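# The Ten-Minute Sink – my notes

Dec 29, 2025. Plurnetley community room, after coffee. Speak slower than last time!

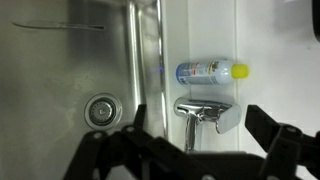
Okay, start with the question before I say hello properly: who cleaned their kitchen sink this week? I mean cleaned it, with a cloth and a bit of elbow, as its own job. Wait for hands. Mine goes up too (it's true this week, I did it yesterday for your sake).

Then hello, thank Evelien Willems for having me back, and get going.

**The way I used to do it**

I squirted something at the sink after dinner, ran the tap and walked off. I did that for years in the apartment on Jaller Street and thought the gray look was just what old steel did. Then Nassoro Kaijage came to stay in September, washed up one night and asked me if I had a soft cloth. I had 39 sponges under there and no cloth. (Pause, they usually laugh.)

**The order I go in now**

- Clear the basin. Everything out, even the one spoon.
- Rinse with warm water and get the crumbs down toward the strainer.
- Dish soap on a damp cloth, and rub along the grain of the steel. On brushed steel you can see which way the lines run if you tilt your head.
- Corners next, where the floor curves up into the wall. Go round with a finger inside the cloth.
- Drain last. Lift the strainer by its little knob if yours comes out, and use an old toothbrush on the holes.
- Rinse again, then dry. Please dry it!

Drying is the part people skip, and I get it, it feels silly to dry a thing whose whole life is water. But the spots come from drops left sitting there. One dish towel, 40 seconds, and the shine is a different story.

**Scratches**

Someone will ask. Say it plainly: a scratch stays. I've bought two pastes that promised otherwise and I'd like my money back. Little ones blend in over the years if you keep rubbing with the grain, and steel wool makes new ones, so leave that in the garage.

**Faucet and rim**

The base of the faucet collects a crusty ring. Wrap a cloth soaked in vinegar around it, go have your tea, then wipe and rinse well. Same cloth along the rim where it meets the counter – that seam holds more old coffee than you'd think. Test a hidden corner first if your counter is stone, and keep the vinegar off it if you're not sure.

**Spray bottles**

Read the label, never mix two of them, open a window. Ask who keeps bleach next to the vinegar and tell them to move it tonight.

Questions, then hand out the cloths. Evelien has the box by the door.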